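Kurncombe weighs another tax break for Tollex as job count slips

By Mutua Gachanja

KURNCOMBE — The county board will take up a second property tax abatement for parts maker Tollex this month, three years after the company got its first one and well before anyone outside the company has seen proof that the first one paid off.

The new request would excuse Tollex from most of the property tax on its Barasa Road plant for another ten years. In return, the company says it will "seek to maintain" its local workforce. The draft agreement, posted to the county website late Friday, does not say how large that workforce must be.
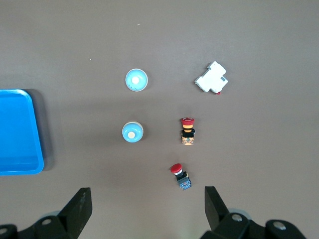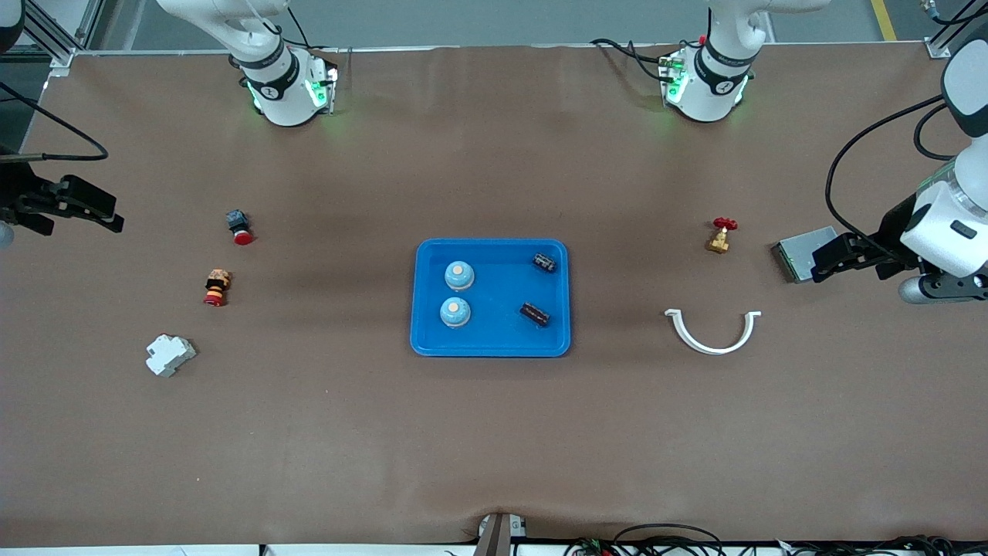
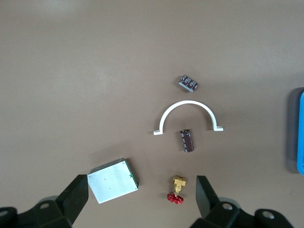 Small electrical parts laid out on a brown work surface.

The first deal was sold with a firm number. Tollex told the board it would create 200 full-time jobs in Kurncombe by the end of its second year. The report the company filed in March lists 69. It also counts an unspecified number of "supported positions," a term that appears nowhere in the original agreement and is not defined in the report.

Asked what a supported position is, a Tollex spokesperson said in an email that the phrase covers "the wider economic activity our presence makes possible." Asked whether that could include, say, a sandwich shop down the road, the spokesperson did not reply.

County staff have not checked the 69 jobs either. The agreement lets the county ask for payroll records once a year. According to the county clerk's office, it has never asked.

"We took the report as submitted," said Tipene Ellery, the county's economic development director. "The company is in regular contact with us and we have no reason to doubt what they've given us."

Ellery is recommending approval. His six-page memo to the board says the plant has "exceeded expectations in several respects," without saying which ones, and warns that Tollex is looking at a competing site in Flillamau, two counties to the north. The memo does not include a letter, an offer or any other paper showing that the Flillamau site exists as anything more than a talking point. An official in Flillamau's planning office said no application from the company was on file there and that she had not heard of one.

That may change, of course. Companies talk to more than one town, and they often do it quietly. But residents heard the same warning three years ago, with a different town's name in it, and that town never got a plant or an application.

What the break costs

The memo puts the value of the first abatement at $1,446 a day in tax the county did not collect. It offers no matching figure for the new one. Ellery said the estimate was "still being worked on" and would be ready for the board meeting, though possibly not before the deadline for written comments.

Supporters of the deal point out that an empty plant would pay very little, which is fair as far as it goes. The old warehouse on the same lot sat vacant for years and brought in next to nothing. What the memo leaves out is that the land on both sides of it has since been sold and built on by businesses paying full rate. Whether the Tollex lot would have sold too is anybody's guess, and the memo doesn't guess. It treats every dollar the company pays as a dollar the county would otherwise never have seen.

Smaller employers in town get no such treatment. The owner of a machine shop on Mill Street, who asked that his name be left out because he does occasional work for Tollex, said his property tax bill has gone up every year since the first deal was signed.

"I've got eleven people and I've had them a long time," he said. "I never got a meeting with anybody. I got a bill."

He said he applied last year to the county's small business grant program and was told the money had run out. The program's yearly budget would cover a little over a month of the Tollex abatement at the memo's own daily rate.

No way to get it back

The first agreement did contain a clawback, the clause that lets a government recover money when a company misses its targets. It has a catch. The clause applies only if the board votes to declare the company in default within 90 days of receiving the annual report. The March report came in, the 90 days ran, and the matter was never put on an agenda.

Ellery said a default vote would have "sent the wrong signal" while talks on an extension were under way. He did not say when those talks began. The board's minutes for the spring make no mention of them.

The new draft drops the clawback entirely. In its place is a promise that the two sides will "meet in good faith to discuss performance." There is no deadline for such a meeting and nothing that has to happen after it.

Two of the five board members have said they will vote yes. One has said she wants payroll records first. The other two did not return calls.

A petition asking for those records, and for an outside review before any vote, had 3,199 signatures as of Sun 3 August. That is more people than voted in the last board election. Organizers delivered a printed copy to the county offices, where they were told it would be "entered as correspondence," meaning that it will be listed in the meeting packet but not read aloud.

Tollex did not make anyone available for an interview. In its written statement, the company said it was "proud to call Kurncombe home" and looked forward to "a long and mutually beneficial partnership." The same two phrases appear in the statement it put out before the first vote.

The board has three choices under its own rules. It can approve the draft, reject it, or send it back to staff for changes. If it does nothing, the current abatement runs for two more years — a point missing from the memo, which describes a decision this month as urgent.

The meeting starts at 6:30 p.m. in the second-floor hearing room of the county building. Speakers get two minutes each and must sign up by noon on the day. Written comments can be dropped off at the clerk's counter during office hours.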